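Robot Software, Unit 6: Timing, Grasp State and the Control Loop
Handout for the lab section. Read before starting the Plelora exercise.

Last unit covered how a demonstration is stored. This unit covers what you have to do to it before a policy can be trained on it. Most of the trouble is in the timestamps.

Two streams, two clocks

The wrist camera and the gripper width sensor don't share a clock. Each message carries the time it was stamped by its own driver, and the camera stamp is late by however long exposure and transfer took. If you pair messages by arrival order, the recorded finger width will run ahead of the picture. On rigid blocks you may get away with it. On cloth you won't, as the width keeps changing while the material compresses.

In Plelora, set the camera offset in the session file before you run the align step. The align step resamples everything to 10 Hz and interpolates width linearly. It doesn't interpolate images; it takes the nearest one.

Grasp state on soft objects

For a hard object, "closed" can be a threshold on width. For a knit hat, the pads stop at a gap that depends on how many layers were gathered between them. A fixed threshold will label the same hold as open in one episode and closed in the next. Use the rate of change of width together with the commanded width: when the command is still closing and the measured width has settled, mark the grasp as held.
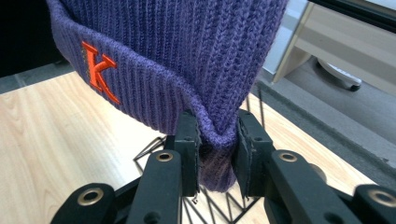 Why not train on the raw streams and let the network sort out the delay?
Because the delay differs from one session to another, and the network has no input that tells it which delay applies. It learns an average and closes too early or too late.

Loop rates at run time

The policy runs at the rate of the training data. The width controller underneath runs at 400 Hz and follows a straight line between policy outputs. Don't send policy outputs directly to the motor. Each policy call returns 4 future targets. Use the ones whose times haven't passed yet and drop the rest.

Exercise

Load the Pollik set (354 episodes). Run align once with the offset at zero and once with the offset from the session file. Plot width against time for any one episode, both versions on the same axes, and mark where your grasp label switches on. Hand in the plot, your labeling function and a short paragraph on where the two versions disagree.

Rostami, chapter 3, has the derivation of the settling test. The Vurkgate driver notes list the default stamp behavior for each camera mode.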